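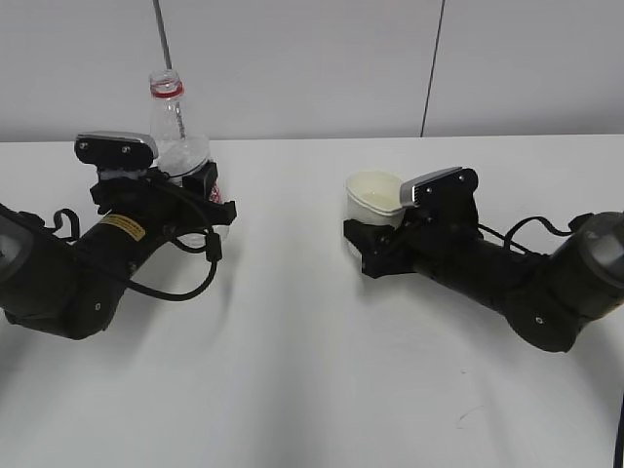
Vilato pouring setup: bottle in the left gripper, cup in the right.

Vilato: two-arm pouring demos, plus the relabeling code

Hi! I'm Mei Doucet, and I put this release together with Marcus Nguyen-Tran and Ezekiel Calloway. If you came for the data, skip down to "What you get." If you came to find out why your policy freezes halfway to the cup, stick around, we've been there too.

Last updated Mon 2 September

What we were trying to do

We wanted one policy that could pick up a bottle and a cup, bring them together over the table and pour. Plain behavior cloning got us most of the way, and then it would stall. Both arms would creep toward each other and just hover there (I have watched so much hovering). Marcus figured the arms were each waiting for the other one to move, because our operators did exactly that when they were being careful. All those little pauses were in the training data and the policy learned them beautifully.

So the method here is pretty simple. We find the stretches where both arms are nearly still, decide whether the pause matters, and squeeze the ones that don't. Pauses during the pour itself stay in. Godfrey Massawe wrote the pause detector in an afternoon and then spent much longer than that arguing with me over the threshold.

What you get

3092 episodes, teleoperated, each with both arms' joint positions, gripper openings, the fixed camera and the wrist cameras. Every episode comes in two versions, raw and squeezed, with the same ID so you can line them up. There's a text instruction per episode too, but we wrote them fast and they're kind of repetitive.

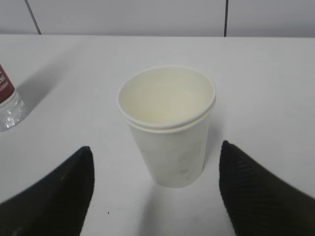
Cups gave us more grief than bottles, by a lot. Paper ones flex when you grip them, and a nested pair can come up together when you only wanted the top one. Episodes where that happened are tagged double_grab and we left them in. Drop them if you want a cleaner set, though our policy got better at recovering when it had seen a few!

How well it works

We ran 123 trials for each version of the policy, same starting positions, same checkpoint rule. The squeezed data cut the stalls way down, and the trials that did finish were noticeably quicker. Spills stayed the same, which bugged me, but Ezekiel pointed out that nothing in the method touches the pour. Full tables are in results/, including the runs that make us look bad.

Training takes about 24 hours on one GPU with the default config. You can stop sooner if you just want to see whether it loads.

Stuff to know before you use it

Timestamps in the squeezed version are rewritten. Please don't compute velocities from them and then email me (Jalen Greenberg did, he's forgiven).

The first 10 episodes have a small offset between the wrist cameras and the joint log. fix_offset.py handles it, and the loader calls that for you unless you turn it off.

We only tried this on one pair of arms at one table with a pale wall behind it. I would love to hear how it does somewhere messier.

Still on the list: a November update with more cup shapes, and a config for the Fustari loader once Godfrey finishes the tests. Bug reports go in the issue tracker, and please include the episode ID.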